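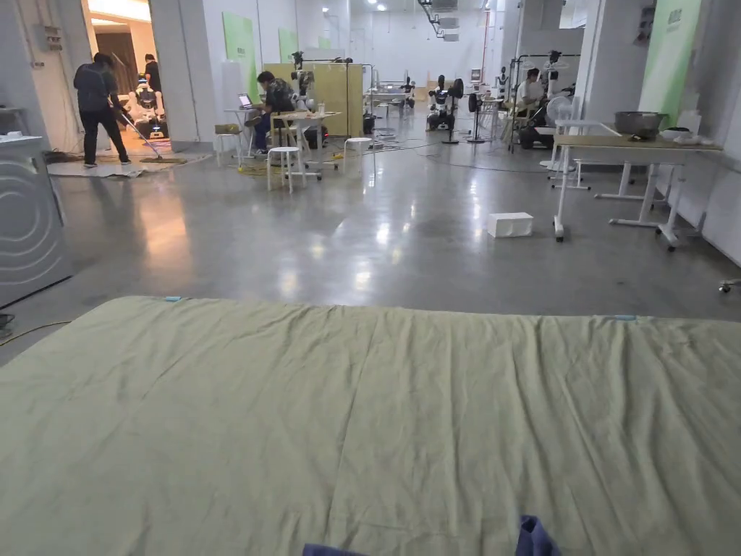
Zurolville, Monday, November 27, 2023

Nimidano Cloth Handling Kit: Frequently Asked Questions

The answers below apply to the current Nimidano kit sold by Wandora. For the older kit without the indicator light, see the archived page.

General

What is the Nimidano kit?
A hand-held gripper, a flat work surface cover and recording software. An operator uses the gripper to handle garments on the covered surface. The software stores the jaw position and the movement of the housing, so the session can be used to train a robot arm fitted with the same jaw.

Does the kit include a robot arm?
No. The kit covers recording only. Playback requires an arm and a Mohmand wrist adapter, both ordered separately.

Which garments can be handled?
T-shirts, tea towels, pillowcases, light trousers and similar flat goods. Knitwear with an open weave can catch on the jaw tips and is not supported. Zips and metal buttons are acceptable if the jaw does not close on them.

Can I use one gripper, or do I need two?
One gripper is enough for flattening, dragging and single-edge folds. Two-handed folds need a second gripper, which pairs to the same software licence.

Setting up

What surface do I need?
Any flat, stable surface large enough for the cover. Mattress-type surfaces are fine provided they do not sag under the weight of the operator's hand. Height should allow the operator to reach the far edge without leaning on the cloth.

Why is the cover green?
A plain, pale cover separates well from most clothing in the recorded video. For green garments, order the grey cover.

Does the cover need to be perfectly smooth?
No. Shallow creases and a fold line have no measurable effect. Ridges high enough to catch a hem should be pulled out before recording. Clip the cover at the far edge first, then draw it toward the operator. Two clips are sufficient on most surfaces.

Can I set up in a shared room?
Yes. Other people and equipment may be in the background. Keep the cover itself clear and avoid moving the surface during a session. Glossy floors with strong ceiling reflections are tolerated, but run the exposure check again if the lighting changes.

Where should cables go?
On the floor, away from the operator's feet, and never across the cover. A cable lying on the cover will be segmented as part of the garment.

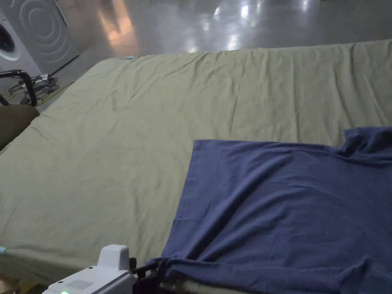
Hand-held gripper at the edge of a navy garment, green cover.

Recording

How should a garment be placed at the start?
Either flat or crumpled, but select the matching start state in the software. Mixed start states under one label are the most common cause of poor playback.

How firmly should I grip?
Close the jaw until the fabric gathers, then stop. Full closure on a single layer adds wear to the pads and gives no better hold. For a stack of layers, approach from the open side of the fold.

What does the green light mean?
Steady green: connected and ready. Slow flash: recording. Fast flash: storage is nearly full. No light: flat battery or the unit is off.

How long does the battery last?
45 minutes of continuous recording. The gripper can be used while charging, although the lead restricts wrist rotation.

How many recordings do I need?
We suggest 200 recordings per garment type before the first training run. Check the result, then add recordings for the positions where playback fails. Repeating an easy position is of little use.

Maintenance

How often are the jaw pads replaced?
Every 3,000 closures. The software keeps a count and shows a notice on the start screen. Pads are sold in pairs and must be changed as a pair.

Can the cover be washed?
Yes, cold machine wash, no fabric softener. Remove the clips first. Softener lowers surface friction and garments will slide further than they did in earlier recordings.

Can I clean the housing with solvent?
No. Use a damp cloth. Do not let water enter the jaw.

Ordering

What does the kit cost?
$3,899 plus tax, with one gripper, one cover, clips, charging lead and a single software licence. Shipping is calculated at checkout.

What is the warranty?
Twelve months on the gripper and charger. Pads, covers and clips are consumables and are excluded.

Is training offered?
Remote setup is included. On-site training at our Zurolville workshop can be booked through the orders page; the next open intake is in June.

Can I return an opened kit?
Yes, within 14 days, if the jaw pads are unmarked and the licence has not been activated.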